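Print this page
E-mail this to a friend

HOUSEHOLD NOTES
Do you really need bins in your cutlery drawer?

January 7, 2020

Every new year the same advice comes round. Buy some plastic bins, sort the cutlery into them, and your kitchen will run itself. I have heard it from the Hurdale catalogue, from the home pages of the Adorcombe paper and now from our own Maxence Vidal, who gave a talk on it in September and has been spreading the word since.

I am not convinced. My drawer has had one wooden tray in it for years, with crumbs in the corners, and I have never once failed to find a fork. Maxence says that is because I know where everything is and my guests don't. My guests can ask.

What bothers me is the order people do it in. They buy the bins first, then go looking for things to put in them. Dénes Szalai bought a set after the talk and found that his drawer was 60 mm too shallow, so the bins now live on top of the fridge with batteries in them. Measure the drawer, inside, with the runners in place - the front panel tells you nothing.

The other trouble is long things. Forks and knives go in anywhere. Chopsticks and wooden spoons are what spoil the plan, and most of the tidy drawers in the catalogues leave them out altogether. If you are going to try separate bins, get every awkward piece out on the table first and see how it sits before you give up any drawer space.

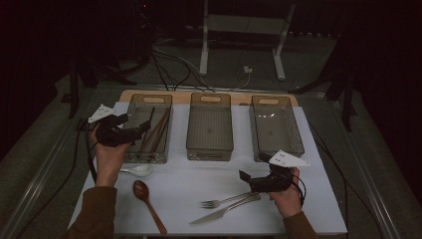

Three smoky grey bins, with the spoons and chopsticks among the things to be sorted.

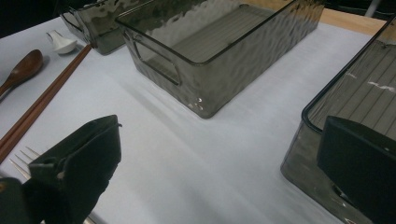 I will give the separate bins one thing: you can lift one out and wash it, and you can't do that with a tray that has been wedged in since the kitchen was fitted. A handle helps too. Whether that is worth a whole new set is another matter, and I would try it with old ice cream tubs for a month before spending anything.

Maxence has promised to lend his spare Vincze set to anyone who wants a go. Ask him at the next meeting. I have put my name down, mainly so that I can complain with some authority, and will report back if the wooden spoons ever fit.

Print this page
E-mail this to a friend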